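Home Projects Kitchen Laundry Garden About Contact
Search this site Search Go

How to Get Kitchen Towels Soft and Thirsty Again
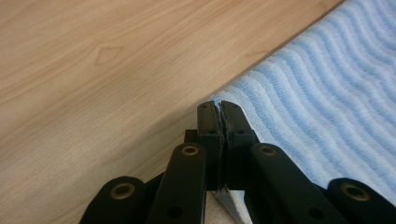
A light blue striped towel on a light wooden surface.

If you have ever pulled a pretty new towel out of the drawer, wiped a wet plate with it and watched the water simply slide around, then you already know why I wanted to write this page. I have been fussing over kitchen towels for longer than I care to admit, and the question I get more than any other (more than the one about burnt saucepans, even!) is how to make a towel drink up water the way it should.

The good news is that most towels can be brought back. It takes an afternoon, most of which you can spend doing something else, and you probably have everything in the house already.

Why towels stop working

A new towel usually comes with a finish on it that makes it look crisp and smooth in the store. That finish keeps water out, and one quick wash doesn't always shift it. An old towel has a different trouble: layer upon layer of detergent and fabric softener, with a bit of cooking grease mixed in for good measure. Softener is the worst of the lot. It leaves a coating on the fibers that feels lovely under your hand and does nothing for a wet glass.

Hard water makes all of this worse, and if you get a white crust on your kettle then you can be pretty sure your towels are wearing some of it too.

What you will need

A washing machine, or a deep sink and some patience
Plain white vinegar
Baking soda
Your ordinary detergent, though much less of it than you think
A clothesline or a drying rack

Check the care label before you start. What follows is meant for cotton, linen and blends of the two. If the label says cold wash only, stay with cold and repeat the wash an extra time.

Step 1: Try the drip test

Lay the towel flat on the counter and let a few drops of water fall on it from a spoon. On a good towel they sink in almost as they land. If they sit up in little beads, keep reading. Try a couple of places, because the middle often gets more wear than the ends and the two can behave quite differently. I like to do this test before and after, mostly for the pleasure of it.

Step 2: Wash with vinegar and nothing else

Put the towels in the machine on their own, with plenty of room to move. Pour a cup of white vinegar straight into the drum and run the warmest cycle the label allows. No detergent, no softener, no scent beads. And please, never put vinegar in with chlorine bleach or straight after it, as the two together give off a dangerous gas.

The kitchen will smell a bit like a pickle jar while this is going on. It goes away, I promise.

Step 3: Wash again with baking soda

Leave the towels where they are and sprinkle half a cup of baking soda over them. Run the same cycle again. Don't be tempted to save time by putting the soda in with the vinegar, as they mostly cancel each other out and you end up with a fizz and not much else.

If you look through the door of a front loader you may see suds, even though you haven't added any soap. Those are coming out of the towels. When I did this with a set of Durnetti towels I had been using for years, there were so many bubbles that I ran a third rinse and then a fourth.

Step 4: Shake, pull and dry

Take each towel by two corners and give it a good hard snap, then pull the edges gently so the hem lies straight. Hems shrink a little more than the middle, and a small tug while the cloth is damp saves you a lot of ironing later on. Hang them outside if the weather is kind. If you use a dryer, pick medium heat and take them out while they still feel the tiniest bit cool, because overdrying makes cotton stiff and scratchy.

Line-dried towels can come in a little crunchy. Five minutes in the dryer with no heat will loosen them up, or just rub the cloth against itself.

Step 5: Fold and put away

I fold mine in half lengthwise, then in 3 across, and stand them in the drawer on their edges so I can see every one. Freshly washed towels go in at the back and I take from the front, and that way the same poor towel doesn't do all the work.

Keeping them that way

Use half the detergent you normally would and skip the softener for good. Keep a separate cloth for greasy jobs. Change your towel every day, or sooner if it feels damp and sour, and let it dry out fully before it goes into the hamper. I repeat the vinegar wash every couple of months, and always in November, before the big family meals start and every towel I own is called into service.

A word about linen

Linen takes its time. A new linen towel may need 9 washes before it really gets going, so don't give up on it after the first two. It also dries without leaving fluff behind, so it's the one I reach for when I'm doing the good glasses.

Last updated: 9 January 2018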